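Idness Kitchen Set, data card
Version 4, 2019-07-29

Toy food, plates and a small rice cooker on a taped grid. "Kitchen" is generous.
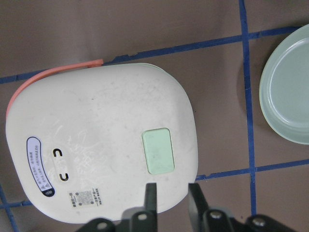
Is the grid good enough to measure from?
Only loosely. The tape was laid by hand, and I'd trust it for naming a square and little else.

Known problems: Erville's labels call the yellow item a pepper in one file and a potato in another. Pick one.

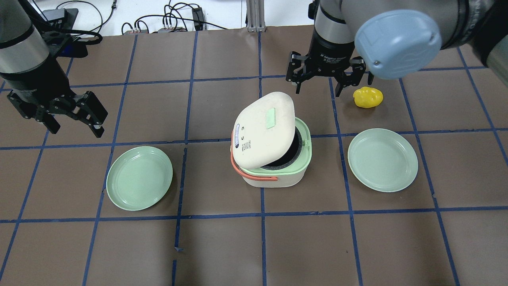 Issue 59

Plates are labeled "green" throughout. Barbier wanted shades; I doubt they'd hold up under other lights.
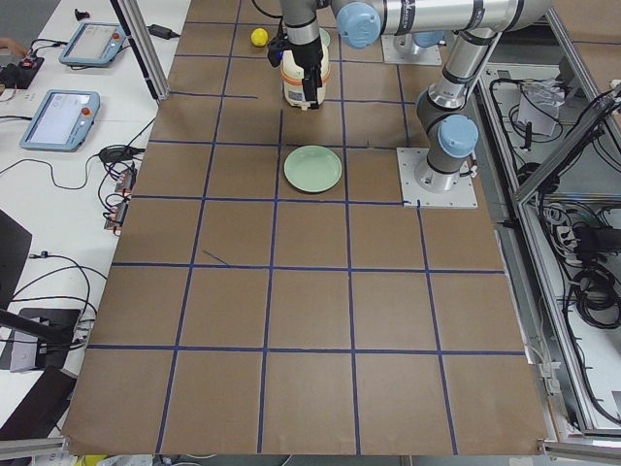 Bottle with orange band, green plate.

The Drudbridge split claims to cover setting a table. I'd call it moving plates
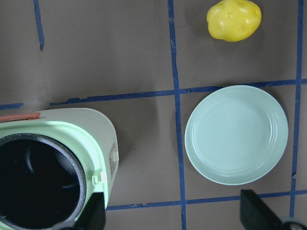 and would cite it as that until someone adds a fork.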